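The Marble-Patterned Table at Skurkwood: Photo Gallery

Posted Apr 26, 2020

The big room at Skurkwood gets used for a lot of different things, and the furniture in it has come from a lot of different places. This gallery is about the tables and chairs, mainly the oval table, which people keep asking about. The photos are arranged by piece.

The room measures a little under 800 square feet and has one long wall of windows. When we moved in, it had folding tables and stacking chairs and not much else. The larger furniture came in over the following year, most of it secondhand.

The oval table

It came from an office clearance in Cloltden. The seller listed it under lot 3383 as a conference table and wanted it gone the same afternoon. It seats eight if everyone keeps their elbows in. The top comes off the base with a hex key, and that is the only way it fits through the door.

The pattern on the top is grey and white, and it hides dust well and crumbs badly. We wipe it with a damp cloth and dry it right after. Vinegar and lemon cleaners stay in the cupboard. Coasters are in the drawer by the sink. 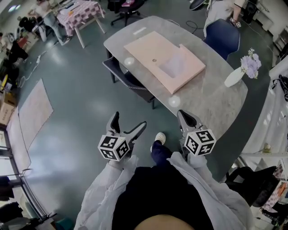

The oval table with the pink board near the middle and the vase of lavender-colored flowers on its side. Dark grey chair at left, navy chair beyond.

The floor is a green-grey epoxy. It was here before us and has held up better than anything we have brought in. Chair legs leave black marks on it, which come off with a pencil eraser or a tennis ball. Felt pads last a few months and then collect grit, so check them when you move a chair.

The chairs

None of the chairs were bought as a set. The dark grey one with the woven trim along its edge is the most comfortable for reading. It slides under the table on the long side and should go back there when you are done.

The navy chair has a curved back and takes up more space than you would expect. Leave it a clear foot on either side. We had it listed for sale in June under the Caruso name, after the shop that sold it to us, then took the listing down and kept it.

The black office chair is the one on wheels, with a five-spoke base. It rolls easily on the epoxy. Please do not stand on it to reach the shelves. There is a step stool in the closet.

The checkered cloth

The second table has white legs and wears a pink-and-white checkered cloth. It is the work surface for small jobs, and small things tend to pile up on it. The cloth goes in the wash at 90 degrees on the Fahrenheit setting and gets hung over the rail. Iron it from the back. There is a spare folded on the top shelf of the closet, slightly more faded than the first.

Flowers and small items

Flowers suit the oval table, and the marble pattern goes with nearly any color. Pale purples look best against it in the afternoon. Keep real ones in a heavy vase with a wide foot, and put a mat underneath if there is water in it.

Cables should run down the far end of the table, toward the outlets, and never across the walkway. Skatix cable clips are in the drawer with the coasters. They stick to the underside of the top and peel off without leaving glue.

If you have older pictures of the room with the folding tables still in it, please send them in. We have very few from that first year and would like to add them to this page.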